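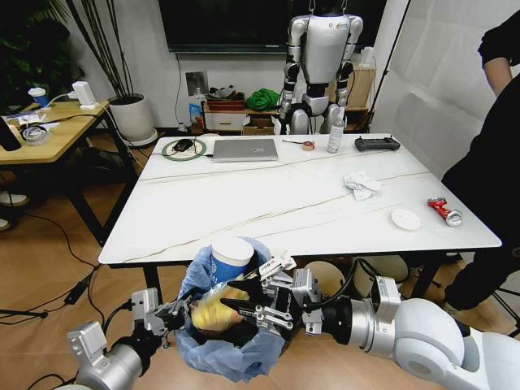

I got my flu shot on a Thursday in February, months after I should have, and I blame the parking at Premham. The clinic there shares a lot with a tire shop, and by 8 a.m. you're circling like a buzzard. So I put it off, and then half my street came down with the thing and I finally drove out to Siltby instead (farther away, but they take walk-ins!).

I waited 88 minutes. The nurse told me they'd given 196 shots that week, and that most people only show up once somebody in the house is already coughing. Guilty.

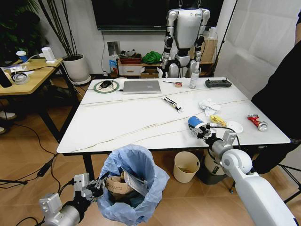 My neighbor says Siltby is a breeze if you come right at lunch, and that she was in and out before her coffee got cold. She also says the county ought to bring back the van that used to stop at the library, and I'm with her on that one.

My own bout came anyway, a milder one, and I spent 3 days at the dining table pretending to work. I went through some 80 cough drops and I don't know how much tea. You know the drill: a crumpled white tissue by your elbow, a bin next to the table packed full, and you still keep telling people on the phone that it's just allergies.

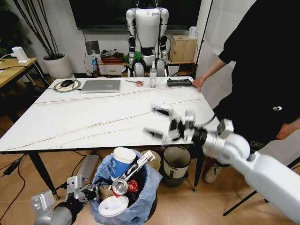 Sick leave is the part I keep chewing on. My friends at the Clovedum warehouse get none until they've been there a year, so they go in sick, and then everybody's sick. A tissue on the table like that one is a small thing at home, but on a shared break room table it's somebody else's lousy weekend. Sandhu, the bakery across the road, started paying for sick days last winter, and I hear the morning shift is a lot less sniffly. 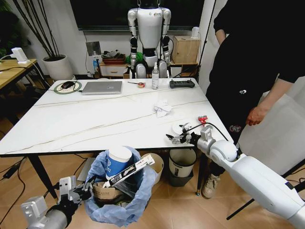
A small white plate near the table's edge.

I've already put next fall's shot on the calendar, for Siltby, at lunch.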